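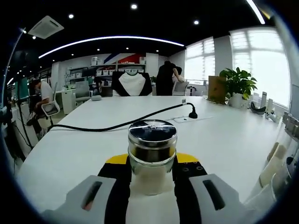
Takeshi Minami has a rule about jars, and he repeats it at the start of every session until the members groan and say it along with him. You hold the jar first, and you think about it second. By that he means that you should let your hand learn what a thing weighs and how its lid catches before you go making grand plans for a robot that will one day do the same.

He runs the Petau club, which meets through the spring and into July, and whose members spend their afternoons moving ordinary kitchen things about with grippers held in the hand. There were 13 names on the list when I visited, though I gather the number goes up and down with exams. Some study engineering. One is training to be a baker, and she has a good deal to say about flour.

The project this term is called Skanlow, after a village somebody's grandmother came from (the argument over the name took longer than choosing the project, I was told, and was much more heated). The aim is a pantry helper, a robot that can take a jar from a crowded table and put it back in its row without knocking the neighbours. To teach it, the members do the job themselves, over and over, and the grippers record how they went about it. Each pair is asked for 100 good goes before the term ends, and a good go is a fussy thing. If the jar tips, or the lid slips in the pads, it has to be done again. 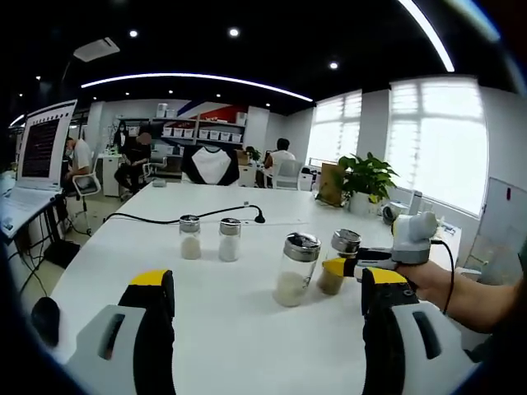

Two pairs of hands

Working in pairs was Ebise Gebru's idea. She joined as a complete beginner and now looks after the newer members, with a patience I found rather touching. In the first weeks, she told me, everyone reached for the same jar at the same moment and there was a great deal of apologising.

"You learn to wait," she said. "You watch the other person's wrist, because the wrist moves before the gripper does, and then you know which jar they want."

A turn lasts 10 minutes and then the partners swap sides, and by the second swap most people have gone quiet – not from boredom, I think, but the sort of quiet you get over a jigsaw. 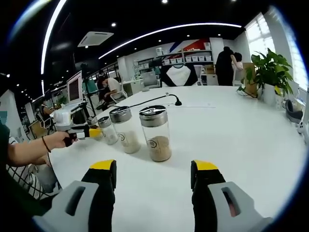
Some of that quiet goes into the notebook, a fat green thing in which each pair writes down what went wrong. I was allowed to leaf through it over tea, and I could happily have stayed all evening. "Held too high again." "Lid is slippery, try the glass." And, underlined twice, "Stop talking to Ebise while lifting!"

Takeshi would like the club to enter the Dinsa student challenge next year, where teams get 30 minutes to set a table from a cupboard they have never seen. Ebise thinks they should wait a year and get properly good at jars. They were still discussing it, very politely, when I went to find my coat.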